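Equipment Plan and Budget for a Two-Arm Sorting Cell
Project report, Automation Lab Course
Kacper Zalewska and Oľga Holub

1. Purpose

The course cell sorts circuit boards, wires and small components between plastic bins and a central tray. The department asked for a purchase plan covering one year of student use. The two arms, their controllers and the table are already owned and are left out of the budget. Everything that touches a part, holds a part or wears out is included.

Prices are in dollars, before tax, from quotes collected in September. Shipping is listed only where the supplier charged it separately.

2. Current layout

The work area is a white table with a vertical seam down the middle. Four yellow bins are placed in pairs at the left and right, and a stainless steel tray lined with white paper sits in the center. Both arms have to reach the tray, so it is the shared zone and the main constraint on what can be bought. A larger tray would push the bins outward. A deeper one would force a steeper approach angle at the rim.

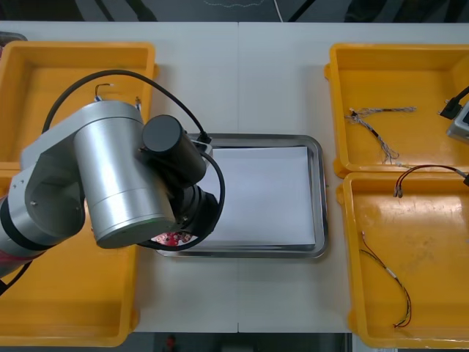
We kept the present tray size for this reason and priced two spares of the same type. The paper liner stays as well. Bare steel reflects the overhead lights, and in our first trials the vision software reported edges that did not exist. Plain printer paper fixed most of this at almost no cost.

The bins were considered next. Fluner sells a gray divided bin that would separate wires from loose components, but the dividers reduce the clear opening and we could not get consistent picks near the walls. Open bins are retained. One replacement set of four is budgeted.

3. Gripper and cable items

Cable wear is the item we underestimated in the first draft. The external cable on each arm runs in a loose loop near the gripper, and it bends every time the wrist turns. Redden quoted 47 per replacement cable with a lead time of three weeks. Stopping a student group for three weeks costs more than a cable on a shelf, so one spare per arm is included, 94 in total.

Finger pads are the second wear item. Round boards are held near the edge, where there is little free area between components, and a worn pad lets the board rotate. Bielecka supplies molded pads at 17 per pair. We plan six pairs, or 102 for the year.
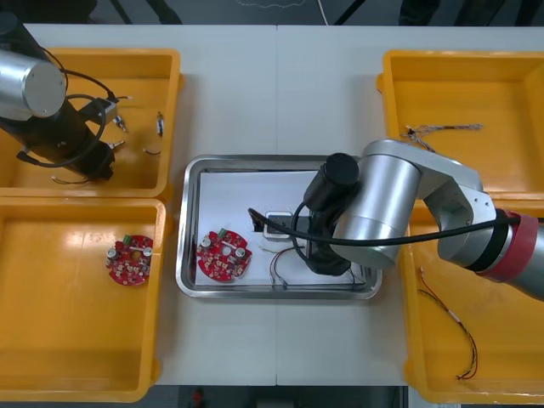

4. Test parts

The cell needs parts that can be dropped. Working boards are too expensive for this, so we asked Dutdale for rejected stock. Their offer is a mixed lot of round red boards, capacitors and cut wire for 285. The lot is sold as is, with no guarantee on the mix.

Wire bundles are the hardest class to plan for. They tangle, and a tangled bundle does not repeat the same shape between runs. We recommend keeping several lengths and colors in the stock and replacing bundles when the ends fray badly. No separate amount is set aside -- the mixed lot should cover it.

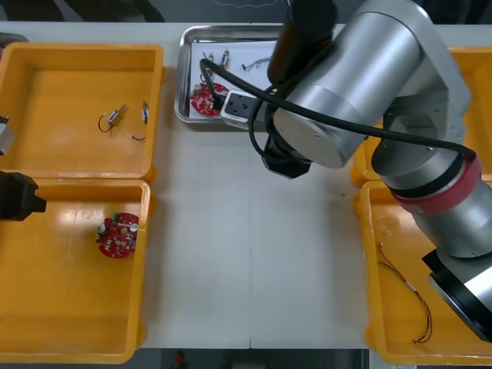
5. Budget summary

Spare cables, two: 94
Finger pads, six pairs: 102
Mixed test parts, one lot: 285
Trays, bins and paper: 119
Reserve: 300
Total: 900

The reserve is meant for one unplanned gripper repair. If it is unused at the end of the spring term, we suggest spending it on a second lot of test parts.

6. Open points

The Redden quote has to be renewed before ordering. Bielecka has not confirmed the pad hardness, and samples should be tested on both arms before the full quantity is bought. Storage for the spare cables is also not settled -- they should not be coiled tightly, and the current drawer is too small.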